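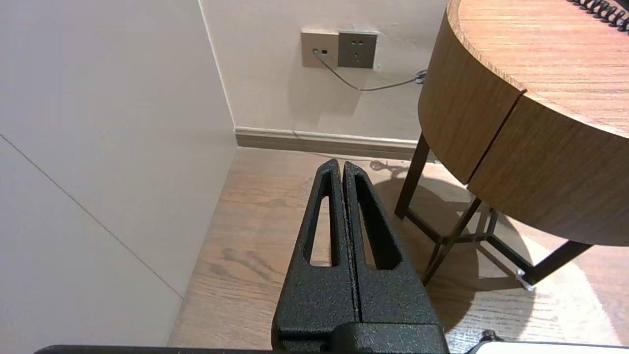
A student in the Sunday section wrote in to ask why we spend a whole session on package versions when the build tool picks them for you. The tool picks a version that fits the rules you gave it. If the rules are loose, the pick can change between one build and the next, and you will be the one explaining to the on-call person why the same commit produced two different programs.

Release Engineering, Session 3
Versioning, feeds and promotion

Before you start

You need the Tunbridge sample repository checked out and a working login for the Holloway feed. If your login stopped working after the password reset, ask for a new key at the start of class. The old keys can't be recovered.

Reading for this session is the second half of the packaging chapter. Skip the section on signing, we get to it later.

1. What a version number is for

A version number is a label that other people's software makes decisions on. A person reading release notes can cope with a sloppy number. A dependency resolver can't.

We use the usual three-part form in this course: major, minor, patch. Raise the major number when you break something a caller depends on. Raise the minor number when you add something and old callers still work. Raise the patch number for fixes. Pre-release builds get a suffix after a hyphen, such as 1.4.0-beta, and they sort before the final 1.4.0.

Two points that cost people marks last term:

Numbers are compared as numbers. 1.10.0 is newer than 1.9.0. Anyone who sorts versions as text will get this backwards, and several of the deploy scripts handed in did exactly that.

A published version never changes. If 1.4.0 has a bug, the fix goes out as 1.4.1. Replacing the file behind 1.4.0 means some machines have the old contents in their cache and some have the new, and both report the same number.

2. Ranges and lock files

A project can ask for an exact version, a minimum, or a range. Exact is predictable but you have to move it by hand. A range picks up fixes on its own, along with whatever else the publisher put in.

The lock file records what was picked, including the packages your packages asked for. Tunbridge has 3 direct dependencies and the lock file lists 89 packages in all. Open it and look at a few of the entries. Most of you will not recognize the names, and that is normal for a project this size.

Commit the lock file. On the build server, run restore in locked mode so that it fails if the lock file and the project file disagree. A failed build here is the result you want, and the fix is to restore on your own machine, read the diff, and commit it.

3. Feeds

A feed is a server that stores packages and answers questions about them. Small teams often begin with a shared folder. It works for a while. Each query has to open the packages and read the metadata out of them, so it slows down as the folder fills, and there is no good way to say who may push and who may only read.

Our Holloway feed keeps an index. Searching it takes the same time with 100 packages as it does with 2. It also has separate keys for reading and pushing. Put the push key in the build server's secret store and nowhere else. Keys found in a repository will be revoked and the exercise marked incomplete.

Retention is worth a minute of your time. Build servers push constantly and disks are finite. The class feed keeps every final release, and removes pre-release packages once a final release with the same number exists. Check this before you point anything long-lived at a beta.

4. Promotion

Build once. The package that was tested is the package that goes to production. Settings that differ between environments (connection strings, host names, log levels) are supplied at deploy time and stay out of the package.

The course environments are Dikarthorpe for test and Zirnelside for production. A release moves from the first to the second by promotion - the deploy server takes the package already in the feed and installs it on the next set of machines. Nothing is compiled along the way.

The common mistake is a build script with an environment switch in it. That gives you two packages with the same version and different contents, and the one in production is the one that never got tested.

5. Rolling back

Rolling back the program is easy if the old package is still in the feed. You select the earlier release and deploy it. The database is harder. If the new release dropped a column, the old program will not run against the new schema.

The usual approach is to spread the change over more than one release. Add the new column and write to both. Move the readers over. Drop the old column in a later release, after you are sure you won't go back. It is slower and it makes the code ugly for a while.

Exercise

Package the Tunbridge web project and push it to Holloway with a pre-release suffix. Deploy it to Dikarthorpe. Make a change that breaks a caller, choose the next version number, and push again. Promote the final build to Zirnelside, then roll it back.

Hand in the deploy log, your lock file, and a short paragraph on why you chose the number you did. Screenshots of the log are not accepted - paste the text.

Next session: package signing, and what to do when a dependency disappears from a public feed.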